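Furamthorpe Daswood 2 Pump Coffee Machine

Item group: Beverage equipment / Countertop
Manufacturer: Furamthorpe
Finish: Black
Stock status: Ships from the Sindent warehouse

Overview

The Daswood 2 is a countertop coffee machine for small offices, break rooms and guest lounges. It takes whole beans or ground coffee and heats water with a single thermoblock. There is no plumbed connection. Water is drawn from a removable tank at the rear, and used grounds collect in a bin behind the service door.

The machine replaces the original Daswood. The pump, grinder motor and control board are new. The tank, drip tray and brew group are the same parts as before, and spares held for the earlier model can be used.

Heating and pump

The thermoblock is switched by a solid-state relay and held at the set brewing temperature by a sensor at the outlet. Three temperature settings are available from the service menu. The factory setting is the middle one. Changing it requires the machine to be idle with the tank in place.

The pump is a vibration type on rubber mounts. If noise increases over time, check the mounts before ordering a new pump. A hardened mount transmits vibration to the base and can be mistaken for pump wear.

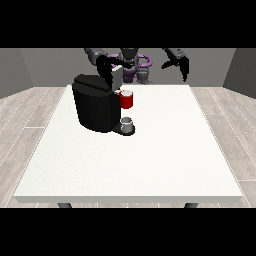

Grinder

Conical steel burrs, adjustable in steps by the dial inside the bean hopper. Adjust only while the grinder is running. Turning the dial toward fine with the burrs stopped can jam beans between them and trip the motor protection. Allow two drinks to pass before judging a new setting, as coffee from the old setting remains in the chute.

Oily dark roasts leave residue on the hopper walls. Wipe the hopper with a dry cloth when changing beans. Do not rinse it in place.

Placement

Place on a level, heat-resistant surface. Leave clearance at the rear for tank removal and above for the hopper lid. The power cord exits at the rear left. Do not run the machine on an extension cord or inside a closed cabinet.

Cleaning and descaling

Empty the drip tray and grounds bin daily. Rinse the brew group weekly in warm water without soap and let it air dry before refitting. The descale prompt appears according to the water hardness entered at setup. Use liquid descaler only. Powder that has not fully dissolved can block the flow meter.

Durability test

One production unit was run at the Nanayakkara test bench under Chathurika Wanigasekara. It completed 3,080 brew cycles. The first descale prompt came at cycle 479 on medium-hard water. The brew group seal was replaced at cycle 2,457 after a slow leak into the tray. No other parts were changed.

In the box

Machine, water tank, drip tray, grounds bin, measuring scoop, hardness test strip, printed manual.

Spare parts

Brew group seal kit
Pump mount set
Water tank with valve
Drip tray grille
Flow meter

Orders for spare parts placed before noon leave the warehouse the same day. Seal kits are sold in pairs.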